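3.2 Setting up and looking after the cell

The cell used for the jewellery task has two arms, each with a two-fingered gripper, working over a table built from adjoining sections. We call it the Pletavbridge cell after the project that paid for it. A laptop on the far side shows the task page and is left open during a session. Most of the faults described in Section 5 were traced to the table, the cables or the finger pads, and very few to the arms themselves, so we give the upkeep in some detail.

The table came first. Its sections are bolted underneath, and the seams between them must be flush, as a small box or tray will catch on a raised edge when it is pushed. Annelies Thaler levelled the sections with the arms parked and the grippers closed. Each seam was checked by drawing a steel rule across it by hand in both directions. Where the rule clicked, the bolts on that side were loosened, the section was packed with shim and the bolts were done up again. We repeated the check on Wednesday of each working week and after anyone had moved the table to reach a connector.

Each gripper is fixed to its wrist mount with four screws, tightened crosswise to 2 N m. A wrist camera sits on the mount and looks out between the fingers, so both fingertips are always in its view. We use this for a simple daily check. The fingers are closed on nothing, and the operator looks to see whether the tips meet at the mark drawn on a clear overlay on the monitor. If they do not, either a finger has slipped on its carrier or the camera has turned in its bracket. The finger is checked first.

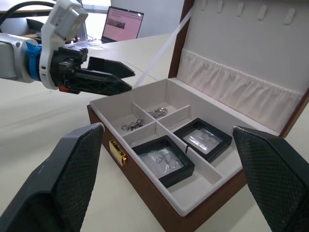
Finger pads are the part that needs most attention. The textured face picks up lint, skin grease and the plasticiser from clear film, and once the pattern is filled the pad starts to slide on small smooth items. We brush the pads dry at the start of the day and wipe them with isopropyl alcohol every 200 trials. The tips scuff from contact with the table and with the walls of trays. Light scuffing made no difference that we could measure. A pad was replaced when its edge had lifted or when the pattern could no longer be felt with a fingernail at the tip.

Pads are always changed as a pair. In the first month we changed single pads to save stock, and the gripper then closed off centre by the difference in wear. The error was small, but it was enough to tip a ring off a cushion. A new pair is pressed on, left under a light clamp for 5 minutes and then followed by the tip check and a fresh gripper zero. Remo Hofstetter wrote the zeroing routine, and it takes less time than finding the clamp.

Cable routing was changed twice. The first layout ran the wrist cable tight along the forearm, and it pulled out of its plug when the wrist was turned to its limit. The second left too much slack, and the loop swung in front of the wrist camera. The present layout has a free length of 340 mm between the last clip and the plug – long enough for the full turn of the wrist and short enough to stay behind the mount. The clips are made by Titolar and open without tools. We mark each clip position on the arm with a paint pen so that the cable goes back in the same place after a repair.

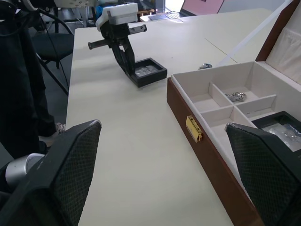 Do the cameras have to be calibrated again each time a gripper is taken off?
Only the wrist camera on the arm concerned, and only if its bracket was loosened. The gripper can be removed with the bracket left in place, and in that case the tip check is enough. The head camera is calibrated separately and is not affected by work on the wrists.

One repair is worth setting down in full. In December the right gripper began to stop short of closing, at first once or twice a session and then on most grasps. The motor current rose near the end of the stroke, and we took this for a worn gear. Veronika Hämmerli removed the gripper and found fibres from a cleaning cloth wound round the finger slide. She cleared them with tweezers, wiped the slide and put on a thin film of light oil. The gear was sound. After refitting, the current was level over the whole stroke, and the fault did not come back. We have since used lint-free cloths only, and the tabletop is wiped before a session as well as after it, with the grippers raised clear.

The starting layout was kept simple so that it could be put back quickly after a stop. The box is opened fully and set between the arms with its front towards the operator. Its angle on the table may vary, and we did not fit a jig. Small items are placed in the box or on a tray according to the trial sheet. The operator then brings each gripper in turn to the edge of the box at low speed to confirm that it can reach the compartments without touching the lid.

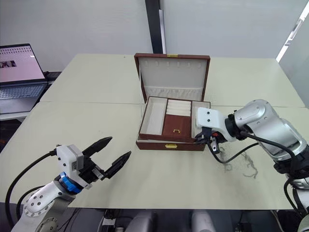
Figure 2. The two-arm cell, seen from the head camera, with the jewellery box open and one gripper at the front edge of its right compartment.

If the gripper touches the lid during the reach test, the box is moved and the test is run again. The arm's base position is never adjusted to suit the box. Changes of any kind are entered in the cell log with the operator's initials, and pad changes are entered with the trial number as well, so that the results in Section 4 can be sorted by pad age.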